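Rukwood Two-Station Countertop Cooker, Mint
Item 196-M
In stock, ships from our Thibodeaux warehouse

$145.00

Color: Mint (Oat is back in September)
Quantity: 1

Add to cart
Add to wish list

Overview

There are bigger cookers. There are cookers with a screen that will tell you the weather and ask how your stew made you feel. The Rukwood 196-M has two knobs and a lid, and it has outsold all of those in our shop for three years running, which says something about the weather or about stew.

It's a pale mint-green base that sits flat on the table, with a small matching pot on the right side and a warming station under a hinged cover on the left. The pot is a shade bluer than the base. Rukwood calls this "tonal." We called the factory to ask whether it was a mistake, and after a pause they called it tonal too. Most customers like it. The rest put it next to something beige and stop noticing.

What it's good at

Soup for one or two. Oatmeal. Rice, once you've learned its moods. Eggs, boiled, up to the point where you get greedy and the lid won't sit down. Reheating last night's dinner at a pace that lets you set the table. Ramen, obviously; we have seen the order notes and we know who you are.

What it isn't good at

Searing. Popcorn. Feeding a family of six, unless they come in shifts. The left station will keep a mug or a small dish warm, but it won't cook anything, and the one-star reviews from people who tried to fry bacon on it are heartfelt and beside the point.

The pot

Smooth, straight-sided, and wide for its size, so a ladle fits in without a fight. A polished silver rim runs around the top and the shiny silver lid drops onto it. The lid shows every fingerprint you own. A dry dish towel takes care of that for as long as it takes you to touch it again.

The rounded handle is the same mint as the pot and sticks straight out to the side. Turn it inward if you have cats, toddlers, or a habit of talking with your hands. It stays cool enough to hold at a simmer. At a full boil, use a towel.

The lid is not a tight seal and isn't meant to be. Leave it a little raised for anything starchy, or spend your evening cleaning the base.

Specifications

Power: 300 watts at the pot, 45 watts at the warming station
Controls: two dials, off to high
Finish: mint
Lid: silver-tone, lift-off
Cord: detachable
Feet: four, rubber
Dishwasher safe: pot and lid, yes. Base, please don't.

In the box

Base, pot, lid, cord, and a recipe leaflet translated at least twice. The lentil recipe calls for "one calm onion." We tested it with an ordinary onion and the results were fine.

Care

Unplug it first. Wipe the base with a damp cloth. For rice that has welded itself to the bottom, fill the pot with warm water and walk away for an hour. Steel wool will take the shine off the rim, and the warranty has a whole paragraph on how little sympathy you'll get.

Goes with

Stirnasell silicone ladle, short
Stirnasell trivet, cork
Grenometti stacking bowls, set of two
Rukwood replacement lid (for the three people a month who drop theirs)

Shipping and returns

Flat rate in the lower 48. You have 45 days to send it back. It should be clean. We'd rather not elaborate on the one that wasn't.

Does it come with a steamer insert?
No. Rukwood has been promising one for a while. Listing last updated January 2026, still no insert.

Can I buy just the pot?
Not from us. The pot is sold with the base.

Is it loud?
It hums a little on high.
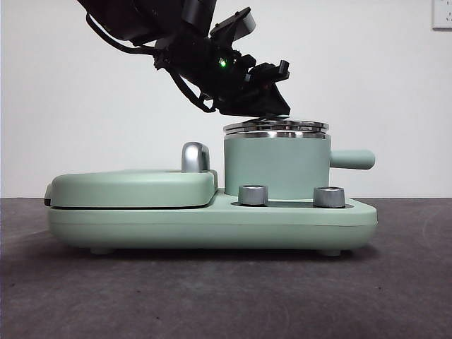

Mint base and pot, with the silver lid sitting slightly above the rim.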